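The Wandwood Open Day is a public demonstration of robot handling work, held each May at the Shukla workshop in Stovholm. It was founded by Renu Gautam, and its programme has been organised by Rhys Fairweather for the past two years.
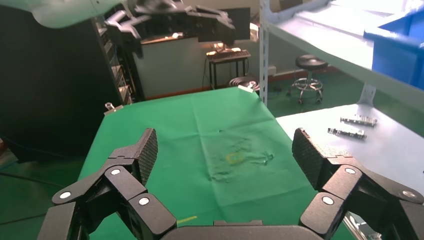
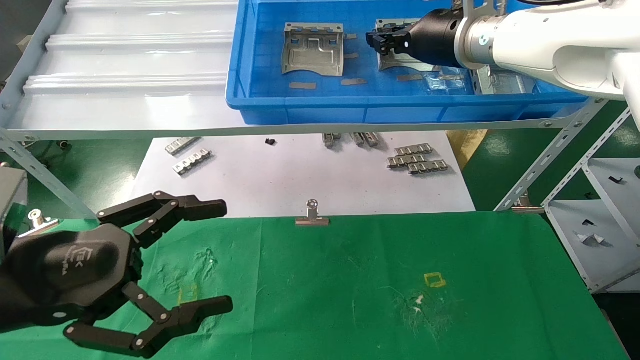 A black gripper over the green-covered work surface

Entry is free, but places are limited to 106 visitors - in groups of 18 - and each session runs for 20 minutes. Farko, the local metalworking firm, pays for the catering.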